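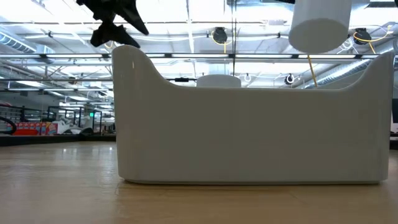
**From:** Nokuthula Molefe
**To:** Sollilus seed swap list
**Date:** Thursday, July 21, 2022
**Subject:** Re: Little bottles, and what to keep them in

Slamet Nair wrote:

> Hello all. I've gone over to small white bottles for the seed, after years of paper packets going soft in the shed. Lovely things, but they roll into every corner of the drawer and I can't find the chard. Does anybody have a good way of keeping them together? Also, do you label the lid or the side? Hafiz says the side and I say the lid, and we've stopped discussing it at dinner.

Oh Slamet, welcome to the bottles! I'm so pleased somebody else has made the jump, I was beginning to feel like the odd one out at the January swap with my rattling bag.

My answer is trays, trays and more trays. A small one with low sides, see-through if you can get it, so you can check what's in there when it's up on a shelf. I did try one big box first (everything in together, how hard could it be?) and spent a whole evening fishing for leeks. With a little tray you pick up the lot, carry it to the table, take out the one you want and stand it on the wood by itself while you do the writing up. 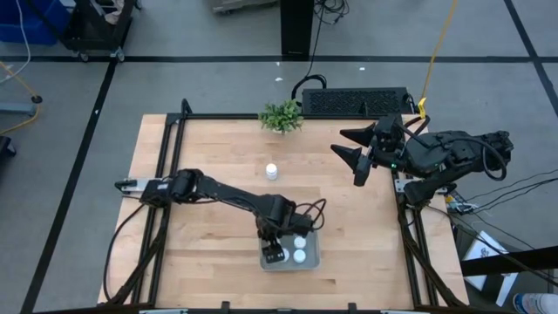 *Three in the small grey tray, one standing on the bare wood.*

As for labels, I'm with you, the lid every time! Once they're in a tray you're looking straight down on them and the side is no use at all. Sorry, Hafiz. I use a soft pencil on a round paper sticker, with the variety and the year, and if it's something I've had from one of you I squeeze your initials in as well.

I sort mine by sowing month, and it has changed my spring completely. Cleiton does his by plant family and swears by it, but then he knows his families and I have to look up beetroot.

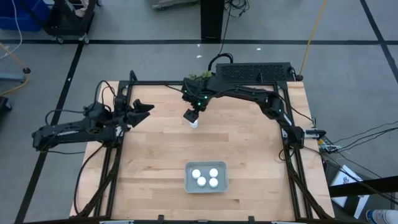
One more thing, do clear a proper bit of table before you start. I like plain wood with plenty of room on it, where a white bottle shows up straight away, and I put them back one at a time so the lids don't get muddled. It's slow going and I love it, I had the radio on and did all the beans and most of the squashes before lunch.

Does anyone want Kumden peas, by the way? I have 300 to give away and they were gorgeous this year, sweet right to the end. Ojārs, I've put 2 bottles by for you already, so don't panic.

Happy sorting,
Nokuthula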